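Related posts gallery shows the wrong thumbnails after theme change

Posted in Themes and Templates, June 2026

Diệp

I run a small blog about our neighborhood and moved it to the Relaneo theme last week. The old theme had a strip of related posts under each article, with square thumbnails. The new one has it too, but most of the thumbnails are wrong. Some are blank gray boxes, and some show a picture from a completely different post.

The blog has 340 posts. The newer ones seem fine. The older ones are the problem, mainly those where I never set a featured image and just put a picture in the text. In the old theme those worked without my doing anything.

I have cleared my browser cache, switched the theme off and on again, and checked in a second browser. Same result. Do I need to open every old post and set an image by hand? I would like to avoid that.

trotham_web

Had the same thing on a different theme. I went back to my old one. Not much help, I know.

Bilstead

You don't need to edit them all by hand. There are two separate problems, and they have different fixes.

The gray boxes come up when a post has no featured image. Your old theme took the first picture in the post in that case. Relaneo has this too, but it is off by default. The wrong pictures come from the thumbnail cache, which still has entries from the old theme.

Make a backup first – the export under Tools is enough. Then do it in this order.

1. Turn on the fallback. Go to Appearance, then Theme Options, then Related Posts, and tick "Use first image in post." Save, and open one of the old posts to see if the gray boxes are gone. The picture has to be uploaded to your own media library. If it is linked from another site, the fallback skips it. 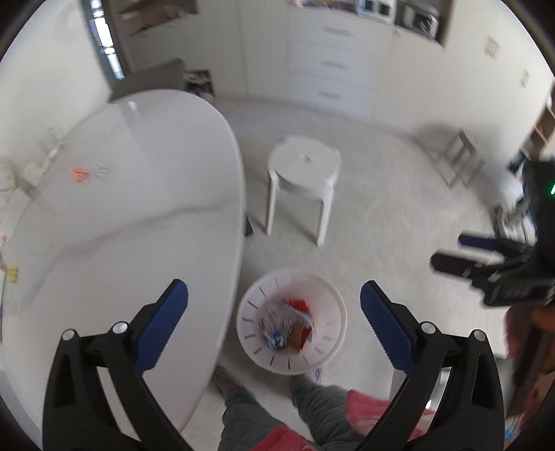
2. Empty the thumbnail cache. It is on the same screen, at the very bottom, a small link and easy to miss. Clearing it doesn't delete your originals.

3. Rebuild the thumbnails. Set the width to 600 before you start, or they will look soft on larger screens. With your number of posts, leave the tab open until it says finished. If it stops partway, start it again and it picks up where it left off.

4. If you use a caching plugin, clear that as well, last of all.

Any post that still shows a gray box after this has no usable picture in it. I had 8 of those on my site and set them by hand.

Diệp

Steps 1 and 2 did most of it, thanks. The rebuild stopped twice but got there. There are still a few gray ones from when I used to link pictures from my old photo host, so I'll upload those again when I have time.

mapleandink

One thing to add for anyone with a bigger site. I have about 4000 images and the rebuild timed out every time. My host raised the time limit when I asked, and then it ran through in one go. Check your disk space too – the new sizes are saved next to the old ones and the old ones are not removed.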